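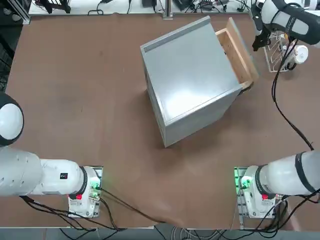

Drawer task, two-arm station. Cabinet at an angle, drawer partly open.

Grernstead Robotics Club - Bench Notes and Gallery
Posted 25th November

The drawer task is the club's main project for the fall term. The station has two white arms fixed to metal mounting plates at the near edge of the table, with the work area between and beyond them. The test object is a gray drawer cabinet with a plywood drawer. The assignment: pull the drawer open, place an object inside, and close the drawer again without shifting the cabinet more than 2 cm.

The task was selected in August from a short list that also included folding a towel and stacking cups. The drawer was preferred for three practical reasons. It has one degree of freedom, the end position is easy to measure with a ruler, and a failed attempt seldom drops anything on the floor.

Setup

The cabinet is not clamped. Clamping was tried in the first weeks and gave better figures, but it hid a fault in the pulling motion: the gripper was moving along an arc, and the clamp absorbed the side load. With the cabinet free, the same motion turned it on the table. The path is now a straight line computed from the angle of the cabinet, entered by hand before each run.

Start angles are taken from a printed sheet. Each team draws an angle, sets the cabinet to it, and writes the value in the log before power is enabled on the arms. Runs with no angle in the log are discarded.

The front panel of the drawer is taller than the cabinet top, so the fingers can come down from above and take hold of its upper edge. This is the standard grasp. Team Prato uses it for opening only and closes with a flat push from the outside. Team Ma uses the same grasp in both directions - slower, but with less rebound at the end of travel.

Results to date

69 runs have been logged under the current rules. Of these, 19 failed. The most frequent cause was a slipped grasp during the first part of the pull, followed by wrong angle entry (sign error). Two failures were stops triggered by the joint torque limit, both with the drawer already at full travel. The limit has been left as it was.

Work remaining

- Replace manual angle entry with an estimate from the overhead view.
- Recheck the drawer slides for play. Side play was last measured before the clamp was removed.
- Tie back the cables on the right side of the table so that they stay outside the sweep of the arm.
- Write up the closing motion for the Drulterton meet. The rules there require a written description of every motion used, one page maximum.

Bench access

Members who have passed the safety check may book the station in two-hour slots. Log sheets stay at the bench. Return both arms to the rest position before cutting power, and note any change to the path file on the sheet, including the old value.

Corrections to the run log should be entered on a new line with the original run number. Do not overwrite.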